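Clinasus Assembly Challenge

The Clinasus Assembly Challenge is a yearly student competition in robotic assembly, organized by the engineering school of the town of Arellano. Student teams program a two-armed robot to pick up small parts and put them in their places on a task board. The competition grew out of a course project at the same school and still keeps a close connection with it: students who finish the course in May may enter the competition with the same program, if they improve it first.

History

The course project was called Hista and had one task, the placing of a single round peg. Teams found this task too easy after a few years, and the teachers replaced it with a full board. When two other schools asked to use the board in their own classes, the organizers wrote common rules and opened the event to visitors. The first open edition had 18 teams. In later years the number of places was limited, as each team needs time alone with the robot before the final.

Task board

The board is a flat white rectangle with engraved outlines, slots and small holes. Parts of it are set apart as square or rectangular plates, and the loose parts are mostly blue pegs and cylinders of different thickness. A round blue knob assembly with a short post stands near the far edge. The drawings of the board are given to all teams at registration, but the starting positions of the loose parts are decided by the judges on the day of the run.
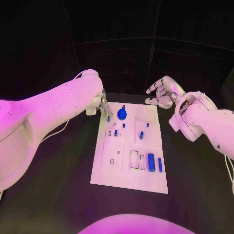 Ditari

The two arms do not need to carry the same hand. Many teams choose a slim two-fingered gripper on one side and a five-fingered hand on the other. The gripper is easier to program for pegs, while the hand can point, push or hold down a part with one finger. Teams that use two different hands must write two separate calibration files, and this is a frequent source of delay in the first week of work.

Lighting is also a part of the challenge. Runs may be held under strong colored light, for example magenta, which changes how white surfaces look to the cameras. A program that searches for parts only by color values measured in daylight often fails under such conditions. Teams are therefore advised to record their own training images under more than one kind of light.

Rules and scoring

Each run lasts 180 seconds. A team has 2 runs, and the better one is taken for the final result. Points are given for every part that stands fully in its correct place when the time is over. A part that has fallen on its side gives no points, but it is allowed to pick it up again during the run. Touching the robot or the board by a team member ends the run at once – the points collected until that moment remain valid.

The highest total so far is 282 points, reached by a team of second-year students from Arellano. Their program worked with both arms at the same time, which most teams avoid for fear of collision.

Preparation

Teams receive the software package at registration and begin with a simulated board. Work on the real robot follows in booked sessions, normally in the evening. A short written report is required before the final. It must explain how the program finds the parts, how it chooses which arm to use, and what it does after a failed grasp. The report is not scored, although a team without one cannot start.

Registration for the coming edition closes on Sat 15 August. Teams may have members from different schools, but every member must be enrolled as a student at the time of the final.

See also

Hista (course project)
Robotic assembly
Peg-in-hole problem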